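Red block, green block, again

How a unit behind the Plarham bus depot is teaching an arm to pick things up, one go at a time

Half past eight in the morning and Tove Kragh is already behind. She wants 72 goes before lunch. A go is one pick, start to finish: arm over the bin, fingers down, block up, block across, let go. If she fluffs it she keeps it anyway, with a note. The fluffs are useful, she says. Up to a point.

The place is called Tornholm, after the street one of the founders grew up in. Two rooms, a kettle, a lot of cable. August, so the big door is propped open and you get the buses. They make no robots here. What they make is examples - hours and hours of somebody guiding an arm through a dull job, every movement of the joints written down next to what the cameras saw. The examples go into a learning system, Bekura, which is meant to work out the job for itself.

Meant to. "It's a bit like teaching someone to butter toast by moving their elbow," Kragh says, not looking up. "You do it and do it and then one day they do it. Or they butter the table."

The job this month is blocks in a bin. It sounds like nothing. Long slim bars, two colours, tipped in so they land how they land. Blocks lying on their own are easy meat. Blocks on top of each other are the whole point, because the arm has to learn which one to go for first, and from what side, without shoving the lot into a corner.

Gunhild Dalsgaard runs the programme and has opinions about corners. Most of the early examples were too tidy, she tells me. People reset the bin by hand and people, given blocks, set them out nicely. Parallel. Spaced. The first version of Bekura was lovely at tidy bins and hopeless at anything else. It would hover over a crossed pair and dither. So now there is a rule, written on the whiteboard in capitals: DROP, DON'T PLACE.
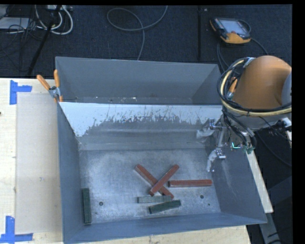 Crossed reds and a green on its own by the wall: a layout for the block-picking job at Tornholm.

The fingers came next. Bare metal slipped on the painted bars, so they are wrapped now, and the wrapping gets changed when it frays. Every change goes in the log, becuase a finger with fresh wrap grips differently from one with old wrap and the system notices even when the humans don't. Dalsgaard found that out the slow way. Two weeks of examples that didn't agree with each other, and it was tape.

The running total when I visit is 3348. It's on a sheet by the kettle. Birgit Tiedemann, who looks after the data once it leaves the arm, thinks the number is a bit of a vanity thing. She would swap a good chunk of it for variety. Different light. Different hands at the controls. She can tell the operators apart by their traces, she says, and pulls up two on her screen to prove it. One goes in with a swoop. The other comes straight down, stops, thinks, closes.

The swooper is Thanasis Theodorakopoulos, former crane driver, quickest of the lot. The trouble with quick is that Bekura copies it. For a while it swooped too, without the judgement, and clipped the bin wall on the way in. They didn't tell him to slow down. They got more people in. There are 8 operators on the rota now, in short shifts, as tired hands make odd little wobbles and those get learned as well.

How short? Theodorakopoulos reckons an hour is plenty. "After that you're not looking at the block. You're looking at where the block was last time."

Not everyone is convinced. Kirsten Ásgeirsdóttir spent years at Þrastardóttir, a packing firm, programming arms the old way, each point typed in and checked. She came over in spring and still keeps a foot in both camps. For blocks that always turn up in the same place, she'd write the points and be home for tea. For a heap, no. She tried a heap once. Pages of rules, and the next heap broke them.

What bothers her is not knowing why. When her old programs went wrong she could put a finger on the line. When Bekura goes wrong there's no line, only more examples to collect. Tiedemann's answer is to keep the failures in a folder of their own and watch them back to back, looking for what they share. Greens against the wall are a favourite at the moment. The gap is narrow and the fingers want to come in square.

So this afternoon is greens against the wall, all of it. Kragh has had a sandwich and is back at the controls. Drop, look, reach, close, lift. One slides out of the grip at the last second and she says a word I won't print, types "slipped, high grip" and tips the blocks in again.

A bus goes past. She waits for the floor to settle, then starts the next one.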